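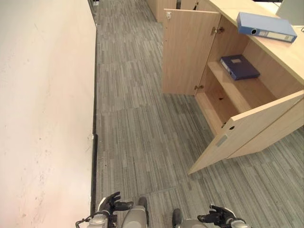
**Natália Pešek** perguntou na segunda-feira · Robótica / Manipulação

**Câmera de punho ajuda mesmo em tarefas de armário?**

Estou tentando reproduzir o método Tunemano, de aprendizado por imitação, na tarefa de mexer em pastas dentro de um armário com portas. Gravei 400 demonstrações por teleoperação. Treinei a mesma política de dois jeitos: só com a câmera da cabeça e com cabeça mais punho.

Em 50 tentativas, a versão com punho errou menos a pegada, mas bateu mais na porta. 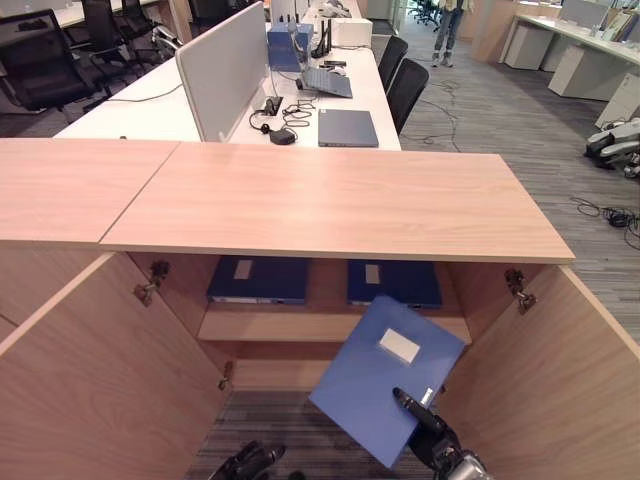

O treino usa ações em blocos e a mesma taxa de aprendizado nos dois casos. Alguém viu esse efeito? É a câmera ou são os meus dados?

---

**Themis Theodorakopoulos** respondeu

Provavelmente os dados. A câmera de punho pega muito fundo - teto, luzes, gente passando - e a política se apoia nisso.
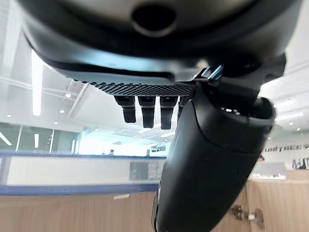
Eu faria 2 coisas antes de gravar mais: recorte aleatório só na imagem do punho e descarte dessa câmera em parte dos lotes. No meu caso as batidas diminuíram, e a pegada ficou igual. Separe também os erros por fase (aproximação, pegada, retirada), senão a média esconde o problema.

---

**Maeve Carroll** respondeu

50 tentativas é pouco para comparar. Roda de novo com outra semente.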